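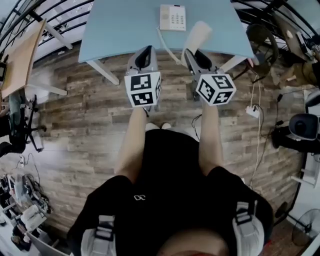
Minutes, Erkex Street Community Garden, July meeting

Present: 12 of us, plus two dogs. I took the notes again, so blame me for any gaps. We got going at 7.10 pm once the heater had been found.

1. Last month's minutes

Accepted, with one fix. I wrote that the Vesari tap was leaking and it's the one next to the compost bays. Sorry!

2. Money

We have 2,000 dollars in the account, and 96 dollars in the tin from the seedling stall (mostly coins, so it's sitting in my car until I can face the bank). The insurance is paid. Plot fees stay as they are, and I was very glad to write that down.

3. Water

This took up most of the night. The new bill is 116 dollars higher than the last one, and there was a fair bit of chat about hoses being left on overnight. I'm for timers on all the taps. A few people said timers jam and then you lose your lettuces, and I have to admit mine did jam last summer. We agreed to try two timers on the northern beds until spring and look at the next bill before buying any more.

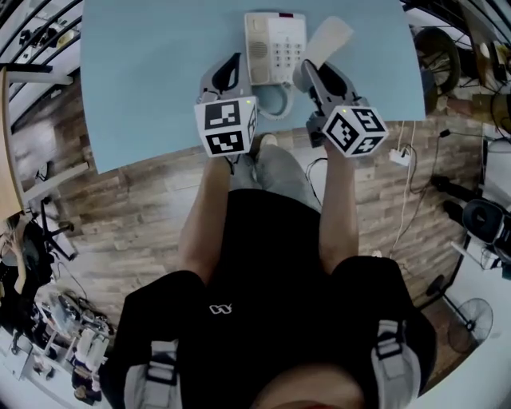
Balakrishnan Achari said the timers were fine by him, but he'd sooner see the money go on mulch, as the northern beds dry out by lunchtime whatever we do with the taps. He's offered to ring around for a price on pea straw. We all liked that, so it's both: two timers now, and straw if the price is decent.

4. Compost

Bay three is full and bay one is ready to use, so please take from one and add to two. No citrus, no bread, and please cut up your corn stalks! I spent a whole Monday morning pulling them out in one piece and my back still hasn't forgiven anyone.

5. Spring lunch

We're having one. I'd like to keep it simple this time, with long tables under the mulberry and everybody bringing a plate. Somebody suggested a barbecue as well, and we went back and forth on gas or charcoal for far too long. Gas won.

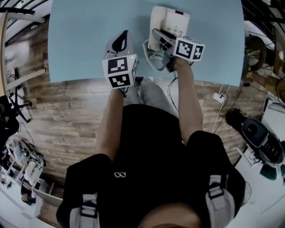

I'll put the food list up on the shed door so we don't end up with nine potato salads again (they were lovely, but still). If you've got folding chairs at home, write your name at the bottom of the list with how many you can bring.

6. Other bits

The shed lock sticks, so lift the door while you turn the key. The wheelbarrow with the flat tyre is going to be fixed over the weekend. Plot seven is free, and the next family on the waiting list has been told.

Finished at 8.40 pm. Next meeting is same time, same place, and could someone else please bring the biscuits.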